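Narnine Opens Orders for the Hulen Hand Kit, a Cloth Handling Package for Small Workrooms

Press release, 21 Apr 2025

Narnine is very happy to say that the Hulen Hand Kit, which many of our friends and customers have been asking after since we first let slip that we were working on it, is now open for orders. Hulen is a hand-held gripper with its own wide-view camera, sold together with the software and the training service needed to turn a person's everyday movements into lessons a robot arm can learn from. It is made for people who work with soft things: laundries, alteration shops, upholstery rooms, costume stores and the many small research groups who have picked cloth as their problem (and we admire every one of them for it).

Cloth is hard work for a machine. A box keeps its shape when you pick it up, and a towel becomes a different towel every time you touch it. For a good many years the usual answer has been to write long lists of rules, and we wrote plenty of those ourselves before we came around to the idea that the person who already knows how to handle the fabric ought to be the one doing the teaching. With Hulen, that person simply picks up the gripper and does the job the way they always would, while the camera keeps a record from right beside the fingers. There is no arm to rent during teaching and no cage to build, and you can stop for lunch whenever you like.

The kit comes in two sizes. The single-hand kit has one gripper, one charging dock, a set of printed markers for setting up the work area and a padded case. The two-hand kit has a pair of everything except the case, which is simply a larger one. Both include 40 hours of help from our training staff, by video call or in our own workroom in Ninh, and those hours can be spread out however suits you.

Early users have been generous with their time. Over the trial period, which closed in February, 184 people tried the gripper and together they recorded 1,851 handling sessions with cloths, garments and covers of all sorts. We asked them to be frank and they certainly were! The first handle was too thick for smaller hands, so the handle is now slimmer. The trigger was stiff, so it has a softer spring. A number of people also asked for a quicker way to throw out a bad take, and there is now a button for that under the thumb.

Soft cloth on maroon, as seen from the Hulen gripper.

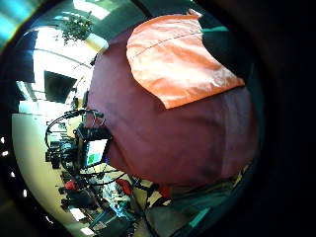
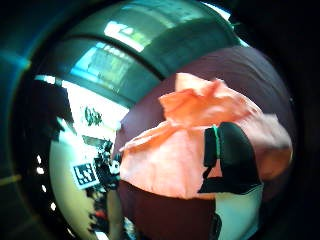
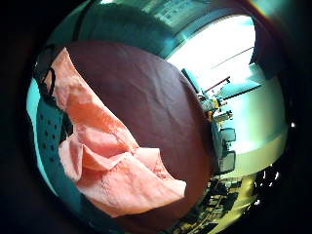
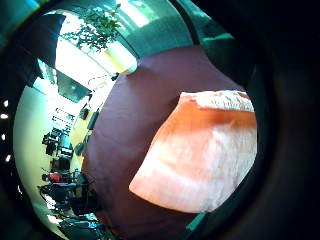 The recordings go into Brilurton, our companion software, which sorts them, lines them up in time and gets them ready for training on whichever robot arm you happen to own. Brilurton runs on an ordinary office computer and keeps all files on your own machine unless you choose otherwise. We put a great deal of care into the way it treats the round, strongly curved view that the camera gives, where the cloth sits large in the middle and the room bends away toward the rim. You can keep that full circle, flatten it, or mask out the room altogether, and a whole folder can be changed in one go. Every session can also be given a plain written note, so the person doing the teaching can say "second try, corner first" and find it again the week after.

We would like to be clear about what Hulen is for, too. It is a teaching tool, and the robot arm itself is not part of the package. Customers who don't yet own an arm are very welcome to talk to us first, and we will gladly spend an afternoon going over the choices, even if the answer at the end of it is that you should wait a year.

Orders placed now will be filled in the order they arrive. The first batch is limited to 80 kits, with single-hand and two-hand kits both counted in that number, and a second batch will follow once those are packed and out the door. Trial users keep their place at the front of the line and will get a separate note from us with their order form. Spare finger pads, docks and cases can be added to any order or bought later on their own.

About Narnine

Narnine makes tools and software for teaching robots to handle soft materials. Our workroom and training space are in Ninh, and visitors are welcome by appointment. Members of the press who would like to borrow a kit for review, or come by and try one with us, can write to the Narnine press desk.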